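Cuidar una mesa de madera sin dedicarle la vida

Quien compra una mesa de madera maciza cree que compra un mueble. Compra una mascota. Bebe aceite, se hincha con la humedad, encoge con la calefacción y guarda rencor por un vaso mojado que alguien dejó en junio. Llevo bastantes años conviviendo con varias, entre la cocina y el taller, y estos son los trucos que me han quedado después de descartar los que no servían para nada.

Lo primero, saber qué tiene encima

Antes de echarle nada, hay que averiguar si la madera está barnizada, aceitada o encerada. Deja caer una gota de agua en una esquina discreta y vete a hacer café. Si al volver la gota sigue redonda y tan campante, hay barniz o una cera en buen estado. Si se ha aplastado y ha dejado un cerco oscuro, la madera está pidiendo aceite a gritos. El cerco se va al secarse, casi siempre.

Un tablero barnizado no absorbe aceite. Lo he comprobado con medio bote y una tarde entera de frotar, y lo único que conseguí fue una superficie pegajosa en la que se quedaban a vivir las migas.

La limpieza de diario

Paño de algodón apenas húmedo, bien escurrido, y otro seco detrás. Siempre a favor de la veta. El jabón neutro, unas gotas en el agua y solo cuando haga falta. Nada de estropajo verde, que deja unos arañazos finísimos que por la mañana no se ven y a las siete de la tarde, con el sol bajo, parecen una pista de patinaje.

El vinagre, que en internet lo cura todo, aquí mejor en la ensalada. Sobre una cera vieja la deja mate a corros.

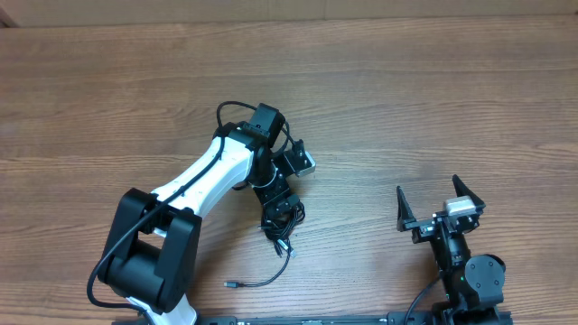
Y ya que hablamos de la luz de la tarde: es la mejor inspectora que existe. Agáchate hasta tener los ojos a la altura del tablero y mira a contraluz. Salen los cercos, los roces y esa huella de mano que llevaba allí desde la última cena. Marca lo que veas con un trocito de cinta de carrocero, porque en cuanto te pongas de pie se te olvidará dónde estaba.

Cercos blancos y cercos negros

El cerco blanco es humedad atrapada en el acabado y tiene arreglo. Pon encima un paño fino de algodón, pasa la plancha templada y sin vapor un par de segundos, levanta, mira y repite. Hay quien lo hace con mayonesa y lo deja toda la noche. Funciona a ratos y la mesa huele a ensaladilla.

El negro es otra historia. Suele venir de una lata o una maceta con base de hierro, y ha llegado hasta la madera. Toca lijar o aprender a quererlo. Beverley Mellor, mi vecina de taller, lleva años tapando el suyo con un frutero, y es una solución que respeto mucho.

Lijar sin drama

Para un tablero aceitado con roces basta una lija de 200 o parecida, en un taco de corcho, con pasadas largas y en el sentido de la veta. Si quitas manchas de verdad, empieza con una de 100 y acaba con la fina. No te quedes dando vueltas en un mismo punto: la mancha desaparece, sí, y deja en su lugar un hoyo donde se acumula la sopa.

Si la mesa es chapada, cuidado. La chapa es más fina de lo que uno recuerda, y cuando asoma lo de debajo ya no hay truco casero que valga. Mira el canto antes de empezar.

Después de lijar, aspira, pasa un trapo apenas humedecido y espera a que se seque del todo. Esperar es la parte que todos nos saltamos.

El aceite

Poco. Menos. Se extiende con un trapo que no suelte pelusa, se deja que beba un cuarto de hora y se retira todo lo que sobre. Dos manos finas, con un día entre una y otra, quedan mejor que una gruesa, que no seca nunca y se lleva puesta la manga de la camisa. Si van a comer encima, compra uno apto para contacto con alimentos y respeta el tiempo de curado del bote.

Y esto va en serio - los trapos con aceite secante, como el de linaza, pueden arder solos si se quedan hechos una bola. Mételos en un cubo con agua o extiéndelos al aire libre, bien abiertos, hasta que estén tiesos.

Costumbres que ahorran trabajo

Fieltros debajo de todo lo que pese y se arrastre. Se despegan, claro, así que compra la plancha grande y recórtalos tú. Salvamanteles para lo caliente, también cuando «es solo un momento». Y si tienes siempre el mismo jarrón en el centro, muévelo de vez en cuando, o el día que lo quites descubrirás el color que tenía la mesa cuando la compraste.

La mía pequeña, la del pasillo, sigue pendiente de su segunda mano de aceite. El bote está abierto.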